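4.2 Comparison of finger sets

Both finger sets were fitted to the same pair of arms, so that only the contact surfaces differed between conditions. Set A used the flat plates supplied with the Trakari gripper; set B used the narrower Goreck fingers. Each set was given 100 attempts at moving a single item of fruit, under the controller settings listed in Section 3. Closing force was limited in software and left unchanged throughout.

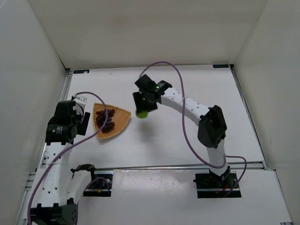 An attempt was stopped if the item had not been released within 14 seconds. Set A completed 69 attempts. Most of its failures came at release, when the item rolled against one plate as the fingers opened.

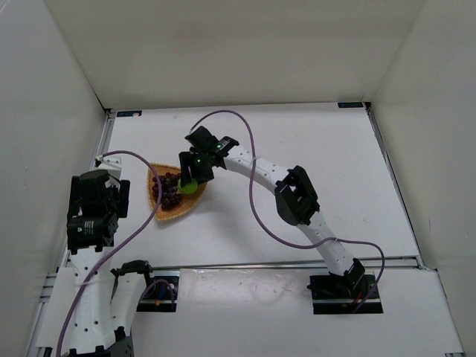
Figure 3. The shared workspace during the comparison.

Approach height mattered more than we had expected. Both sets were commanded to the same height above the tabletop, with no allowance for the basket rim. With the gripper over the right side of the basket, its housings hide the top of the green fruit from a fixed camera, and we therefore took the final position from the joint encoders alone. Semaan and Mansilla repeated the calibration in February before the second set was run.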